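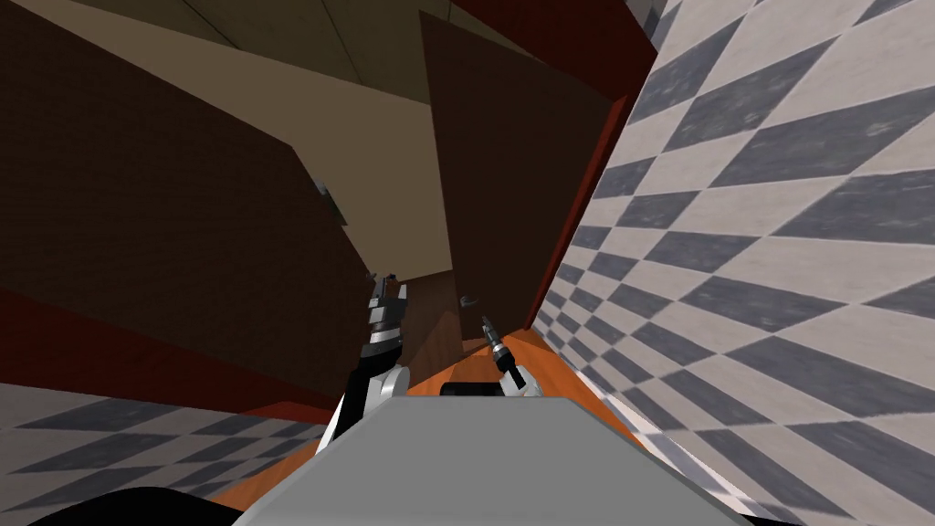
Faith & Public Life

The church I grew up in sent a team to Nata every October, and every November the team stood up front and gave us a number. One year it was 145 decisions for Christ in nine days. People clapped. I clapped too. I was seventeen and wanted to be on the next plane.

I have since read a good many of these reports, and I no longer know what the number means. A "decision" might be a raised hand at the end of a skit performed in a language most of the crowd half followed. It might be the same hand that went up for last year's team. Mwangi Muriithi pastored in the area for years before he moved to our city, and he told me some of his neighbors had been saved by four different denominations. He said it kindly. He also said the visitors rarely asked which church those people already belonged to.

Defenders of the short trip usually give up the numbers pretty quickly and fall back on the travelers. The trip changes the ones who go, they say. Maybe it does. I would like to see that measured by somebody who isn't selling the next trip. Zadorden, the agency our congregation used, charges $3630 per person and prints glowing comments from people who have been home less than a week. I would be more impressed by comments from the same people after five years.

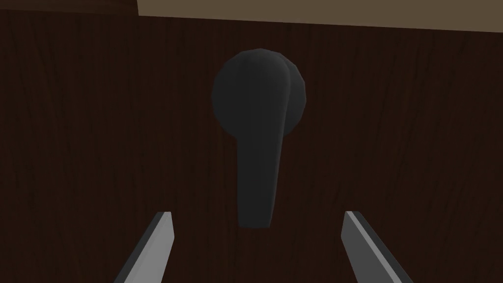
Dark brown wood grain, close up.

The money bothers me more than the theology does. Our last team had two pastors and a full row of college students, and the fares alone would have covered the salary at Muriithi's old parish for a long time. When I raised this at a meeting I was told that people won't give that kind of money without going. I believe it. I just don't think it's much of a defense. If the gift depends on the giver getting a trip, then we ought to call part of it tourism and stop giving receipts for all of it.
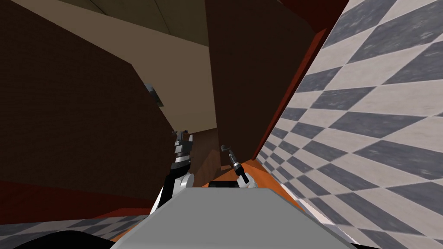 What the Sibiya congregation did

There is a church across town, Sibiya Fellowship, that dropped its trips and now sends a check every quarter to a partner church abroad. The partner decides how to spend it. I'm wary of holding them up as a model, as giving at Sibiya fell in the first year and a few families left for a church that still travels. A partner with a steady check can also get careful about what it says to the people who sign it.

Still, their annual letter has no conversion figure in it. It mentions a roof, a funeral fund and a quarrel over the choir that hadn't been settled when the letter went out. I read it twice, and I trusted it more than anything I ever heard from our stage in November.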